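Raronden Two-Arm Bench Cell: Setup and Good Practice
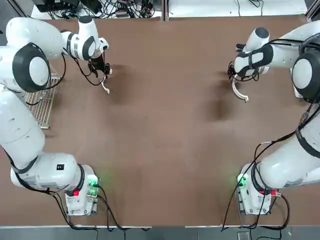 Bench Cells / Standards and Safe Use

The Raronden is a tabletop cell with two arms working over one shared surface, and we love it for small-parts handling. We run ours every day. We also get more mail about how to run it properly than about anything else in the catalog, so this page covers the house rules as well as the hardware. If you're only after the order options, skip to the end.

What you get

Two white arms with two-fingered grippers, two base units with status lights, and the wide matte brown top. The bases mount at the near corners of the table, so both arms reach away from the operator and the middle stays open for work. Control boxes can go on the floor beyond the far edge. The top is matte on purpose! A shiny surface throws reflections into a head-height camera, and you can spend a whole afternoon tuning lights to get rid of a glare spot that a dull surface never had in the first place.

Paperwork first

Arms this size look friendly, and people relax around them faster than they should. The starting point is still a written risk assessment for your own cell, with your own parts, in your own room. ISO 12100 is the general standard for risk assessment of machinery, and ISO 10218 covers industrial robots, with part 2 dealing with the application and the cell. Get the current editions and read them alongside whatever your local rules ask for. Our manual gives you data to feed into that work. It does not do the work for you, and a Raronden on a bench is not a finished, assessed cell on the day it arrives.

Write the assessment around the task. Picking up a thin curved part with one gripper while the other holds a bigger arch-shaped piece is a different job from stacking blocks, and the hazards are different too. Hooks catch sleeves. An arch can swing if it's gripped at one end. Put the part in the assessment along with the arm.

The shared zone

Most of the real trouble with two arms happens where their reach overlaps. We use three plain rules.

One arm owns the middle at any moment. The program sets a flag when an arm enters the shared zone and clears it when that arm has left, and the other arm waits. For jobs where both have to be in there together (handovers, holding and fitting) write that as its own routine with its own speed limit, and test it with no parts in the grippers first.

Count the held part as part of the arm. Collision models are usually set up around the bare gripper, and then someone picks up a part that hangs well below the fingers. Add it to the model. Add it again when you change parts!

Keep racks and trays low and to the side. A flat wire rack beside one arm is a good arrangement, as long as you check the upper arm and elbow as well as the gripper when you plan moves over it. Elbows get forgotten all the time. Jog through every pose slowly and watch the whole arm.

Speed and force

For teaching and first runs we cap payload at 900 grams per arm and keep the slow-speed mode switched on. The gripper holding force is adjustable, and the habit we'd like everyone to pick up is to start low and come up until the part stays put. Thin curved parts flex, and a grip that's too strong will bend one long before it drops one.

If people will share the space while the arms are moving, contact forces have to be measured on the actual cell with the actual tooling. A number from a datasheet won't cover a gripper holding a part with an edge on it.

Cables

Not glamorous, but we care about this a lot. Wrist cables need enough slack for the full turn and no more. After any change, run each wrist to both ends of its travel by hand and look for a loop that could snag on a cap or a finger. Cables that go over the near edge of the table should be tied down before they reach the floor, and anything on the floor belongs outside the walking line. Our Galeo clip set fits the arm links and opens without tools - we use it on all our own cells.

Lights and stops

Agree on what each status light color means in your shop and post it at the cell. A green light on the base is never permission to reach in. Permission to reach in comes from the stop condition you defined in your assessment, and people should be able to say out loud what that is. Put the emergency stop where a person standing at the near edge can hit it without leaning over the table. Test it at the start of each shift and log it.

Keeping a record

Our own test cell, looked after by Latrice Kowalczyk, has logged 2,061 handover cycles on its current set of finger pads. The log is a plain spreadsheet: program version, part, grip force, any stop and the reason for it. Two minutes a day, and it's wonderful to have when something starts drifting. Inspect finger pads every 160 hours and check the base bolts at the same visit. Full joint service is at 4,000 hours.

Latrice's blank log sheet comes with every order. So does the shared-zone checklist written by Balthasar Thaler, now in its fourth version and much better for all the corrections customers have sent in. Please keep sending them!

Order options

Raronden cell, two arms, matte brown top
Raronden cell, arms and bases only (for your own table)
Galeo cable clip set
Steiner finger pads, soft or ribbed, sold in pairs
Jolemico stop button, with bracket for the near table edge

Tell us the part you plan to handle when you order and we'll suggest pads to match. Spare pads ship from stock. Cells are built to order, and the manual can be sent ahead so you can get going on the assessment while you wait.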